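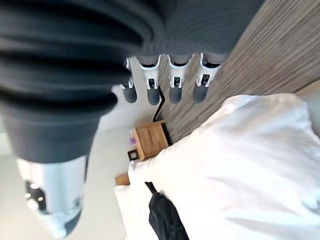
The honey-coloured nightstand, looking rather good against the wood grain.

Wed 8 March

I've been promising a bedroom post since January, when I wrote that moany one about never being able to find a clean pair of socks, so this is it. It has been a proper slog but I'm so pleased with how it's coming along!

The nightstand first, as that's what half of you asked about. It's small, it's wood, it came from Filetti (the second-hand place behind the bus station, open whenever they feel like it) and I very nearly didn't buy it. I'd gone in for a lamp. I'd had my heart set on the Hamada one, painted white with the silly little feet, but then I saw the grain on the top of this and that was that. I gave it two coats of wax at home and let it sit overnight between them. The wax was Ilier, the clear one, and it does pong a bit, so open a window.

I did worry it would clash with all the streaky grey-brown grain next to it. That's a much cooler colour, and the magazines are always telling you to match your woods. Well, I haven't, and I like it. The warm one looks warmer for it. If you're dithering over something similar, take a drawer front or a bit of offcut home and live with it for a few days before you decide.

Now, clothes. My old system was a chair. You know the chair. Everything I'd worn once and might wear again went on it until it toppled over, and then everything went on the floor, and then I washed the lot out of guilt. I counted up one evening and I'd put seven tops through the machine that had been worn for a couple of hours each. Ridiculous.

So the chair has gone to my sister's and there's a basket now. It's a plain white plastic one with slots in the side, nothing fancy, and it sits up on a little stool so I'm not bending down to the floor every time. My back is thrilled. Darks and colours go in together during the week and I sort them on the landing on a Saturday morning with a cup of tea. I did look at the Galtel hamper with the three compartments, which is lovely, but it would have stuck out past the door and I'd have barked my shins on it daily.
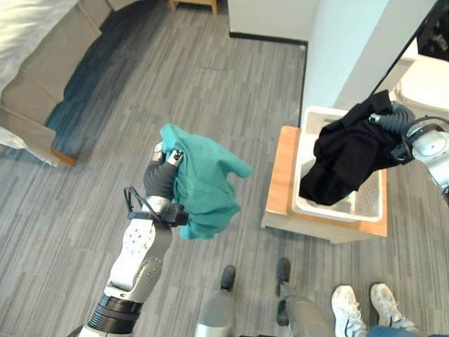

What's still to do

The skirting needs a good going over with a damp cloth, as black shows every speck of dust. I still haven't bought a lamp. And I want a little dish for earrings on the nightstand, so if you've seen a nice one anywhere do tell me in the comments, nothing too dear please!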